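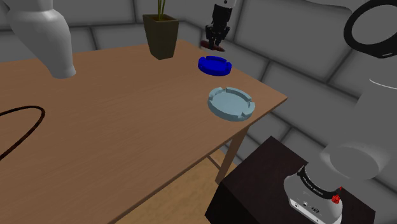

Maston (table service system)

Maston is a table-clearing system used at the Usman Hotel in Venham, where it handles ashtrays, cups and other small items in the covered terrace lounge. It was supplied by Trurard, a maker of catering equipment, and went into service on 2nd April after a trial that the staff remember as longer than it was. The system is rehearsed in simulation before any change reaches the terrace, and the rehearsals deal mainly with ashtrays, the item the staff were most willing to give up.

Background

The Usman has 187 rooms and one terrace where smoking is allowed. Before automation, ashtrays were emptied by whichever server had most recently annoyed the shift manager. The duty appeared in no job description. A review of the terrace log found 1173 ashtray changes in June, a figure that surprised the management and did not surprise the servers.

Trurard was first asked to quote for a dishwasher. The quote that came back included the dishwasher and Maston, and the hotel bought both.

Operation

Arms mounted beside the service table pick up small items, place them and set them back in order. Round, low objects are a harder case than they look. An ashtray offers a gripper a rim with gaps in it, and a hold that suits one part of the rim may meet a notch a little further along. The objects are also of different sizes and colors, and guests move them without filing a notice.

New routines are run on a simulated table first. The simulated terrace has a gray block wall and a potted plant, and is widely considered tidier than the real one.

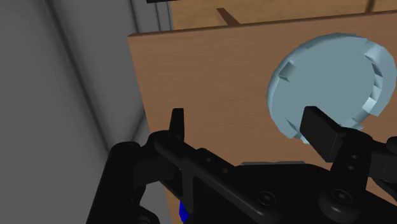 Simulated close view of the gripper, right finger overlapping the lower edge of the notched disc.

A routine passes to the terrace once a member of the floor staff has watched it and signed for it. The signing was meant as a formality. In the first season 68 routines were sent back, several with drawings.

Effect on staff

No server lost a post when Maston was introduced, although two jobs changed enough to need new names. The first, table attendant, became "terrace systems attendant." The pay rose slightly and the badge became harder to read. The second belongs to Kayode Obi, formerly head server, who now approves routines and trains new staff to work beside the arms. Obi's training notes, first written on the back of a wine list, have since been adopted by Trurard as part of the manual. They include the instruction "Do not help it," underlined.

Servers report less walking and more explaining. Guests ask what the machine is doing, and then whether it minds. The hotel issued a short answer to both questions, which the staff do not use.

The change has also affected breaks. Emptying ashtrays used to be a recognized way of spending a few minutes outdoors, and its removal was raised at two staff meetings. The hotel now schedules those minutes and calls them "outdoor checks." What is checked has not been defined.

Reception

The hotel's annual report credits Maston with 3751 completed clearings and describes the staff response as positive. The staff newsletter printed the same figure under the headline "Still Can't Carry Soup." Trurard lists soup as a planned feature.

See also

Terrace service
Collaborative robots
Job titles in the hotel trade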